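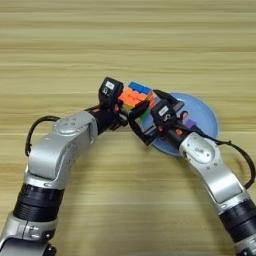

4. Oiling a wooden tabletop

The Koltton label promises a finish in one coat. Don't count on it. Plan for two, and start early on a day when you won't need the table by dinner.

1. Clear the top and wipe it with a barely damp cloth. Let it dry overnight.
2. Sand with the grain, using 131 as your guide sheet from the Dollis pack – the numbers on those sheets are part codes, so check the grit on the back.
3. Pour 50 ml of oil onto a lint-free rag. Spread it thin.
4. Wait 70 minutes, then wipe off whatever is still sitting on the surface.
5. Repeat the next day.

Note: "Food safe" on a can usually means once fully cured. Ask the seller how long that takes, and get a number.

Caution: Oily rags can catch fire by themselves. Lay them flat outdoors to dry. Never ball them up in a trash can.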